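Tape lines on shared surfaces: how long they last and how they are read

Posted in December | By R. Thackwell
Share 75 | Comments 2 | Print this page | E-mail this page

3.2 Line condition and tape type

The survey recorded 2289 temporary lines at four sites: the sports hall at Nanangate, the market building at Okdale, and the two sorting depots at Barbu and Brukberg. A line was counted as one item if it ran between two junctions or two free ends. Permanent paint and printed floor vinyl were left out. Chalk was noted at Okdale but is treated separately in section 5, as it was redrawn by stallholders each morning and had no age in the sense used here.

Of these lines, 977 were graded as worn. The grade was given when the edge had lifted over more than a tenth of its length, when a gap was wider than the tape itself, or when the covering beneath had torn. Lines that were merely dirty were graded as sound. This rule was set after a trial at Nanangate in which two observers disagreed mainly on dirt and hardly at all on lifting.

Wear was concentrated at crossings. Where one strip passes over another, the upper strip is raised by the thickness of the lower one, and the raised part is the first to be caught by a sleeve, a wheel or a box. Mid-length wear was less common and usually lay beside a seam or crease in the covering. Loose coverings such as paper add a second kind of damage: the tape may hold while the paper gives way, leaving a ragged patch that cannot be mended by pressing the strip back down. Figure 4 gives three views of a gridded tabletop with a brown covering and blue tape; fraying and peeling at the tape edges can be seen in the first, together with a torn section of paper along the right-hand vertical line.

Figure 4
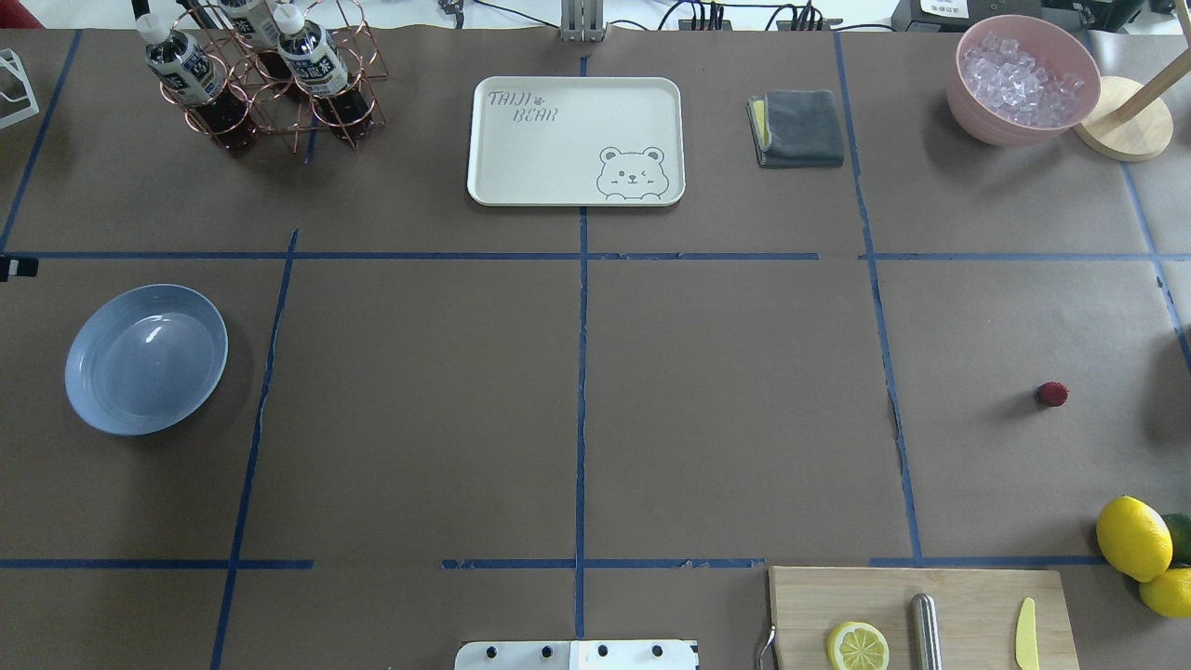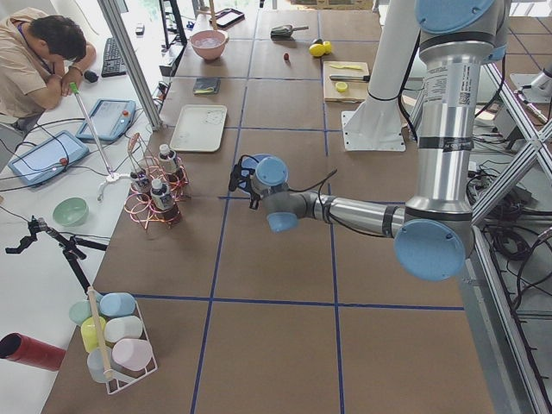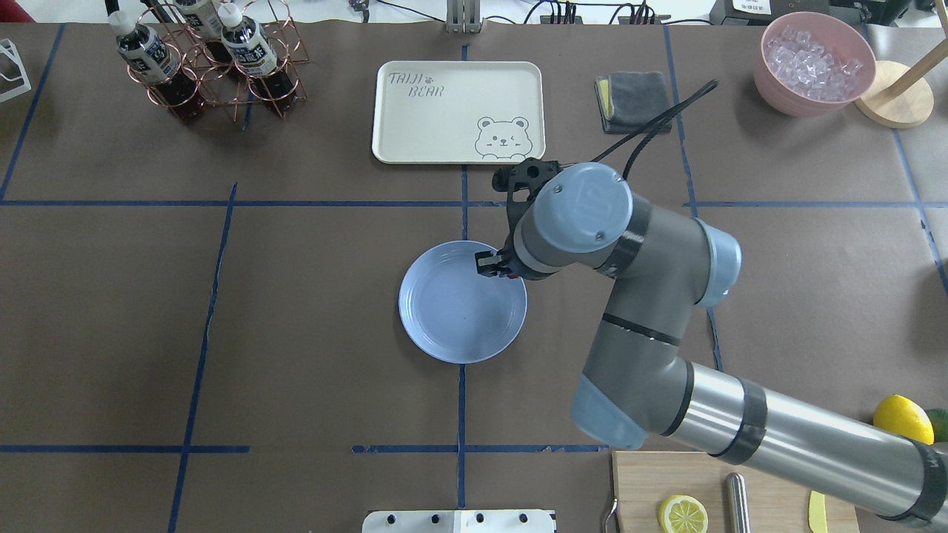

R. Thackwell

Floor lines and table lines were compared at Okdale only, where both were laid from the same stock. Floor lines failed sooner, as expected, but table lines were left in place for longer after they had failed. Staff replaced a broken aisle mark within the same shift. A broken mark on a packing table was often worked around, and in several bays the users had come to treat the gap as a passing place between two people's goods.

3.3 Slant and how it is read

A line that departs from square is not always read as an error. At Barbu, slanted lines on the sorting tables were respected as boundaries to the same degree as straight ones, provided they were unbroken. At Brukberg the reverse was found for floor marks: drivers of hand trolleys ignored any line that ran at an angle to the wall, and several said they had taken it for the remains of an older layout. The difference may come from viewing height — a table grid is seen whole, a floor grid only in part.

Colour had a smaller effect than expected. Blue and yellow strips were obeyed about equally at all sites. Low contrast mattered only under the evening lamps at Nanangate, where green tape on a green floor was missed by most of the badminton players asked to point out the edge of their court. The lamps have been changed since, and the test was not repeated.

Print this page | E-mail this page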